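Second violins, back row, and happy about it

2025-12-13

So I did it. After two years of saying I would, I joined the Haverford community orchestra in September, and last night we played our first concert of the season. My left shoulder is killing me and I slept until ten.

I should back up a bit. I played violin all through school, stopped when I moved away, and the instrument spent a very long time under my bed in Istmont with a slack E string and a bow that had lost half its hair. My old stand partner Agnese Kuusk was the one who kept bugging me. She plays viola these days (a traitor!) and every few months she'd send me a message that just said "well?" Finally I got the violin set up, paid more than I wanted to for the rehair, and went along.

The first rehearsal was rough. Kristaps Laur conducts, and he takes everything at concert tempo from the start and lets you sort yourself out. We read the Dvořák Eighth and I'd guess I played a third of the notes in the last movement. My stand partner, Giorgia Galli, leaned over during the variations and whispered "just come in on the long ones," and that got me through most of the fall.

What I'd forgotten is how physical it is. When you practice alone you stop whenever you feel like it. In an orchestra you can be holding a tremolo for two pages with your arm turning to soup, and the cellos have the tune, and nobody cares how you feel. I loved it. I also had to relearn how to count rests, and I still came in a bar early at the dress rehearsal – loudly, with great confidence, all by myself.

My practice routine, for anyone who asked: scales in thirds until I get cross, then the worst 7 bars of whatever we're playing, very slowly, then a run at the whole movement as a treat. I can't do more than forty minutes on a work night. The downstairs neighbors have been saints about it, though I did switch to a practice mute after the week of the Dvořák trills.

The concert itself went by in a flash. We opened with the Egmont overture, and the first chord was really together, which it had never been in rehearsal. I got goosebumps. Matěj Skála played the flute solo in the Dvořák finale so beautifully that I nearly missed the page turn. Yes, there was a wobble in the slow movement, and yes, Kristaps gave the horns a look. But the ending was fast and loud and only slightly out of control, just how I like it, and afterward we all stood in the hallway eating cookies in our concert black and talking over each other.

Next up is an all-Schubert program in the spring. I already have the part for the Unfinished and have marked fingerings all over it in pencil, most of which I'll probably erase. Agnese says I should audition for the first violins next year. I say let me get through the Schubert!

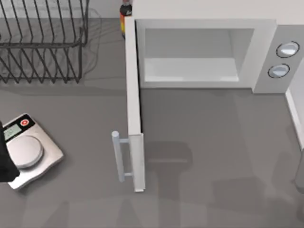
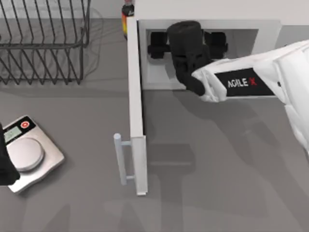
Gray countertop, two computer-rendered views.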